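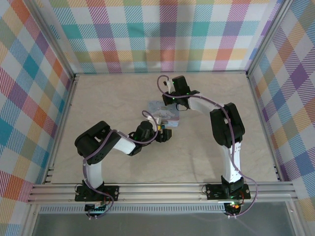

Left and right arms meeting over the puppy card.

So I finally get to write about the fault that ate most of my August, and I'm weirdly happy about it, because I learned more from this one dumb problem than from the whole build!

Quick catch-up for anyone new. Clundo is my two-arm tabletop setup, one arm at each end of an aluminum rail, both reaching into a little box with plaid wallpaper on the walls (I love the plaid, I will hear no complaints). The job I've been working on is simple to say: the two grippers come in over a flat card and move it together. It had been going beautifully. I had a streak of 182 clean runs and was getting pretty smug.

Then on a Thursday, well after dinner, the right arm dropped. It came over the top like always, reached the card, and went completely limp. Elbow, wrist, everything. The gripper smacked the floor panel and the left arm, which had no idea anything was wrong, kept pushing right into it. I hit the power switch, but I was slow. I had one hand in a bag of pretzels.

My first guess was a bad servo. I swapped the elbow for a spare from Hostell and got eight good runs, then flop. My second guess was heat, so I let it sit for an hour and tried again from cold. Flop on the very first run.

What cracked it was the log. I'd been skimming it for temperature and load and never looked at dropped messages. Run number 885 had a whole cluster of them, all from the right arm, all at the moment the arm was stretched farthest toward the middle. Same joint angle every time! That's a cable, friends. I wiggled the purple one by the elbow with the arm parked and could make the errors come and go with one finger. The plug was backing out of its socket a hair each time the arm stretched, and the slack I thought I'd left wasn't enough.

The new cable is a longer one from Grundetti, with a proper loop above the gripper and a loose drape over the elbow. I've done some 200 runs on it without a single dropped message.

The part that bothers me more is the left arm. A loose plug is a loose plug, but one arm shoving a dead one is how fingers get pinched, and I do reach in there to straighten the card. So now each arm checks on the other, and if either goes quiet, both stop and hold. I also put a big stop button from Chareonsuk by my left hand, where the pretzels used to be.

Next I want to pull the plug on purpose in the middle of a run and time how long the stop takes. I'll post the log when I have it.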